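Where the plates go when the cupboard is full

My kitchen has one cupboard deep enough for dinner plates, and the previous tenant's shelf paper has claimed it for itself. Every plate I put in there comes out wearing a little of it. So the plates live on the counter now, upright, like books I have read.

Standing them up takes less room than a stack, and you can pull out the blue one without lifting everything on top of it. Buy a rack with slots wider than you think you need. Stoneware is fatter than it looks in the store, and I own a 25-dollar rack that holds saucers beautifully and nothing else.

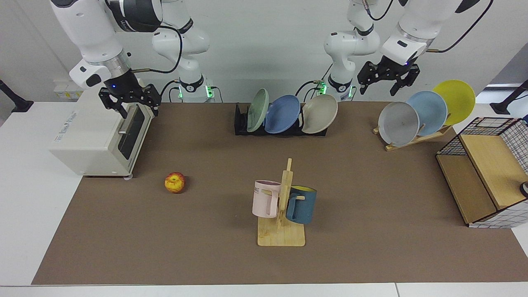 Maricruz Zavala
Kitchen columnist, Skundodbridge

Two small holders beat one long one. A black dish rack at the back and a wooden stand off to the side will take three plates apiece, and you can shuffle them when the toaster oven needs the space. Mine always needs the space.

About that oven — give it room on every side and check the manual for how much. Leave enough clear counter in front for the door to come down and a hot tray to land. Keep fruit well away from it while it's on. I have baked one apple by accident, and it was not improved.

Dry plates before you rack them on wood. Wipe the feet of the rack on Saturday, or whenever you next find crumbs under there. Heavy plates go in first, toward the back. The ugly one from your aunt goes wherever she can see it from the door.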